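Hilo sobre la conservera de Drarkeck, que llevo semanas siguiendo y por fin hay algo que contar. Va largo, avisados quedáis 🧵

1/ Para quien llegue sin contexto: Gaete, la conservera de mejillón y caballa, presentó concurso en otoño. Tenía 152 personas en plantilla, tres líneas de envasado y un contrato de marca blanca que se le había ido comiendo el margen año tras año.

2/ En mayo se abrió el plazo de ofertas y llegaron dos. Una quería solo la marca y el almacén frigorífico. La otra, de la cooperativa Plimier, iba a por la fábrica entera, con la gente dentro. Ha salido la segunda. ¡La segunda!

3/ Plimier no es un gigante. Son socios bateeros y un puñado de armadores de bajura que hasta ahora vendían casi todo en fresco. Llevaban tiempo diciendo que querían transformar su propio producto y ahora tienen dónde hacerlo.

4/ Lo que se quedan: la nave principal, las autoclaves, las tres líneas y el laboratorio. Lo que no: el almacén de la carretera vieja, que sale a subasta aparte. Me da pena por el edificio, que tiene una cubierta preciosa, pero para trabajar era un desastre.

5/ Empleo, que es lo que más me preguntáis por privado. Se mantienen 12 puestos de mantenimiento y laboratorio desde el primer día, y el resto de la plantilla se va incorporando por turnos según arranquen las líneas. El compromiso por escrito es de cuatro años sin despidos colectivos.

6/ ¿Es perfecto? No. Las antigüedades se respetan, pero el plus de nocturnidad se renegocia, y hay quien se ha ido ya a otras fábricas de la ría y no piensa volver. Lo entiendo perfectamente, medio año sin cobrar es medio año.

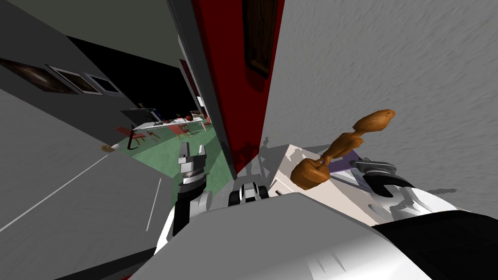 7/ Ahora la parte que a mí me tiene emocionadísimo — la marca blanca se acaba. Plimier quiere recuperar la lata de Gaete de toda la vida, la ovalada, con mejillón de sus bateas y escabeche hecho en casa. Menos latas, más caras y con el nombre del puerto puesto.

8/ La inversión prevista es de 698 000 euros, repartida entre la línea de cocción y el tratamiento de aguas. La cocedora actual es de cuando yo iba al instituto y gasta vapor como una locomotora. Quien haya pasado por la puerta trasera en agosto sabe de qué hablo.

9/ El tratamiento de aguas era una condición del ayuntamiento y me parece estupendo que lo sea. Con las bateas a tan poca distancia, sería absurdo que la cooperativa ensuciara el sitio del que vive. Eso lo dijeron ellos mismos en la reunión informativa, y se llevaron un aplauso.

10/ Tema caballa: queda en el aire. Depende de la cuota y de si los armadores quieren comprometer volumen a precio fijo. Mi impresión es que harán una campaña corta de prueba y ya verán. Ojalá salga, porque la caballa en aceite de Gaete era una maravilla y no se le hacía ni caso.

11/ Distribución. Aquí entra Nakent, que ya les movía el fresco y ahora llevará también la conserva a tiendas pequeñas y hostelería. De grandes superficies no se habla por el momento. A mí me parece sensato: primero llenar bien lo que tienes cerca.

12/ Alguien me decía ayer que una cooperativa no sabe llevar una fábrica. Puede ser que les cueste. Pero la encargada de envasado sigue, el equipo de laboratorio sigue, y esas personas conocen cada ruido de cada cerradora. Yo no empezaría de cero a nadie con eso en casa.

13/ Calendario, con todas las cautelas: primero la limpieza y revisión de autoclaves, luego los permisos sanitarios, y con la campaña de mejillón la primera línea en marcha. Las otras dos, cuando llegue la cocedora nueva. Si los permisos se retrasan, se retrasa todo lo demás.

14/ También vuelve la tienda de fábrica, la de la ventanita. Me han confirmado que abrirá los viernes por la tarde, al principio con lo que quede de existencias de la etapa anterior (hay mejillón en escabeche de 8/12, que en lata gana con el reposo, no me lo discutáis).

15/ Preguntas que me quedan y que voy a seguir haciendo: qué pasa con las deudas a los proveedores pequeños, cuánto tarda en venderse el almacén y si las trabajadoras fijas discontinuas podrán entrar como socias. Lo último está sobre la mesa, pero sin redactar.

16/ Si trabajaste en Gaete y quieres contarme algo, tengo los mensajes abiertos. Y si tienes fotos antiguas de las latas ovaladas, mándamelas también, que estoy juntando todas las litografías que encuentro y me falta la azul de la sardinilla.

17/ Actualizo este mismo hilo cuando salga el auto completo. De momento me voy a cenar — mejillones, claro.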